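Bench notebook, Bosterbridge returns room
August, started 7:40 a.m., coffee already gone

Scanning bench, second week. Writing this up before the early crew gets in and moves everything back.

Where we left it: the bench had been arranged by whoever unpacked it, which is to say in the order things came off the pallet. Crate at the far end, scanner facing the wall, label printer on the floor. People were carrying parcels past the scanner to get to the scanner. I moved the printer up onto the shelf on my own authority and have heard no complaints, or at least none to my face.

Crate question. We have two kinds, the Rarnel ones and the older Dantas ones. The Dantas crates nest beautifully and then refuse to un-nest, so you end up with a foot against the bottom one and your dignity somewhere behind you. Rarnels don't nest at all. They take up half the aisle. I am recommending the Rarnels, with regret. Lot of 40 to start. The Dantas stack can go hold up the end of the shelving, a job it is already doing.

8:15. Ran the first tray of small parcels. Things learned:

Shiny mailers still read badly. Flattening the label with the side of your hand fixes most of them. Holding it at an angle and muttering fixes some of the rest.

Put the item down on the pad, take your hand off the label, wait for the beep. We have all been scanning our own thumbs. The log shows 200 no-reads from yesterday afternoon and I would like to believe that was the software.

Anything taller than a shoebox, lay it on its side. Standing it up looks more professional and does nothing for the read.

Do not use the pad as a shelf. I found a tape gun, a granola bar and the spare tape gun on it. The pad is for the thing you are scanning, one at a time.

9:05. Fallico count sheet came back. They have us down for 3333 pieces through the bench this month and our own sheet says 1508. Both sheets were filled out in the same pen. My guess is that one of them counts every beep and the other counts every parcel, and we never agreed which one was a "piece." Until somebody settles it, write parcels in the left column and beeps in the right and let the office pick a favorite.

Also on the sheet: the column headed "other." Please stop using it. It contains a phone number, a drawing of a duck, and the word "no."

Belt. Still too glossy under the overhead lights. If you stand at the usual spot the glare lands right where the labels are, and you find yourself leaning to the left all morning like a person on a boat. Tried taping cardboard to the light fixture. The cardboard came down on its own schedule. Next try is shifting the whole bench so the person working it faces the other way, but the outlet is on the wrong side and the extension cord has been promised since June.

10:30. Tried the layout I like best so far. Crate on the left, pad next to it, belt over on the right. Crate turned a little so the long side faces whoever is standing there, which saves a surprising amount of reaching. It also means the small label on the crate can be read without bending down, though I grant that nobody has wanted to read it yet.

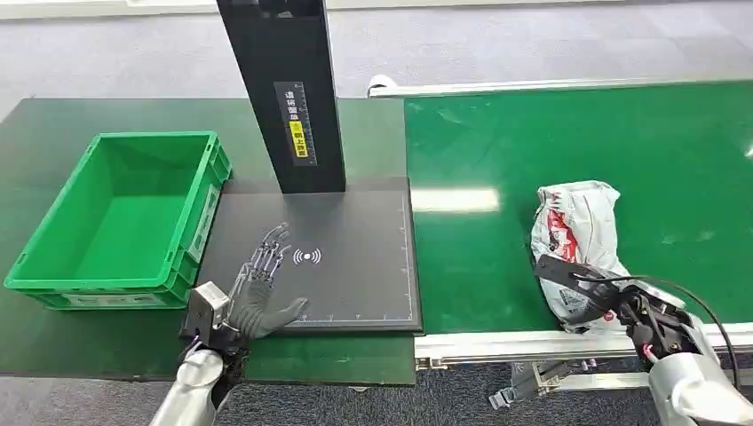
Crate on the left is fine until you're left-handed, went the note stuck to this page when I got back from lunch, and two of us on the late crew are. You pick up with the left, cross over to the pad, and by three o'clock you've knocked the crate twice and said things. Could we have it so the crate and the pad swap over after the shift change? Marks on the table would do it, no need for a meeting. Also the duck is mine and it stays.

Fair on the crate. Put down masking tape for both positions, "E" for early and "L" for late. The pad cable does reach for the L position if you route it behind the column and don't breathe on it. Needs a longer one. Added to the list under the extension cord, where it will have company.

No ruling on the duck.

1:50 p.m. Still open:

- longer pad cable
- extension cord (see June)
- ask Fallico what a piece is
- something matte for the lights that isn't cardboard
- get the Dantas crates apart, two people, gloves
- the tick marks along the edge of the pad: are we meant to be measuring anything? The manual has a page on it and that page is under the printer, keeping it level

Leaving the bench in the E position overnight. If you come in and it's in L, that's the late crew, leave it be and swap it yourself.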